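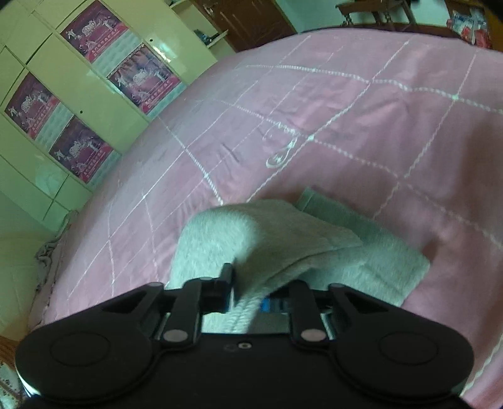 Ximeng Luo would like it known that she asked for a quieter potato peeler in April and was told to buy earplugs. Gamage, which makes peeling and slicing lines at Griltdale, has now come round to her view.

The new Ruvon steam peeler handles 2,345 kilos of potatoes or carrots an hour and takes off less of the vegetable than our old model, a machine that treated every potato as a chip in waiting.
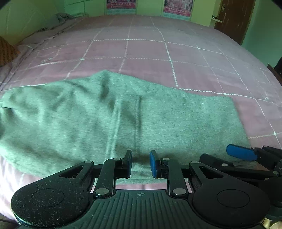
It also rinses itself between batches in 300 seconds, so the night shift will need another excuse for a tea break. The first Ruvon is running at the Stonia soup works, where it replaced a peeler that had been in service for 26 years and was, by the end, mostly gaffer tape.

Orders are open from Tuesday. Spare parts for the old model remain available, as does our sympathy.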